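Datasets > Home & Table > Table Settings
Filed under: tableware, clearing up, README
14 shares · 3 comments

# Evthorpe Tableware Notes

Welcome, and thank you for stopping to read this first! The Evthorpe set is a collection of 1,071 short clips of ordinary dishes being set out and put away, with a plain-English note for each. We began it one May and have grown rather fond of it.

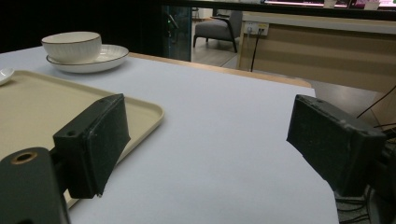 Ribbed bowl on its plate, behind the cream tray.

## What the notes cover

Each note names the dishes and says how they sit together. A bowl on a plate is written as a pair — "bowl, on plate" — and the tray gets a line of its own even when nothing is on it. Please keep the rims in your wording if you add notes, as so many white dishes are hard to tell apart without them.

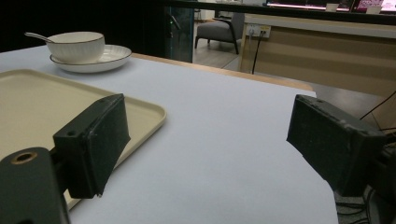 p. 3

A spoon standing in a bowl goes down as "spoon, in bowl", and we add which way the handle leans (to the left, in the setting on this page). We argued over that for a good while at Jesville before settling on it.

## Folders

clips/ — the clips themselves
notes/ — one text file per clip
makhubela/ — 256 older notes, kept in their first wording

Corrections are always welcome in the notes folder. Keep them short and friendly, please.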